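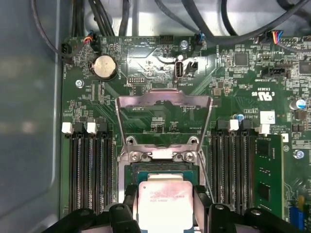

Cremilda Toledo wrote to us in April that she had stopped checking the price of bitcoin every hour after taking our Sunday class, and asked whether we taught anything on taxes. We do now.

About Skukell

Skukell is a small school for people who own digital currency, or are thinking of buying some, and want to know how it works first. We teach wallets, private keys, exchange fees, stablecoins and record keeping. Our classes are taught in person at our rooms on Cordeiro Street and online through Vullow, our course site.

We started with one evening class in the back of a bookkeeping office. The first group was mostly retirees whose grown children had sent them coins as a gift. Many of their questions are still in the beginner course, including what happens to a wallet when the owner dies.

What we don't do

We do not sell coins, hold them for students or take payment from exchanges. We do not give price forecasts. Teachers must tell us what they own, and the list is kept at the front desk for anyone who wants to read it.

Courses

The beginner course runs for six weeks and meets once a week at 7 p.m. Students set up a practice wallet, send a small amount to a classmate and restore the wallet from its backup words. The tax course is shorter – three evenings, with a workbook. Plalitz, our course for small shops that want to accept digital payments, is taught on request.

The beginner course costs $700. A shop can book Plalitz for its whole staff for $2,000, workbooks included.

Contact

The office is open weekday afternoons. Messages sent through Vullow are answered by the teacher of the course – usually the next working day. Please never send us your backup words or a private key, even if you are locked out.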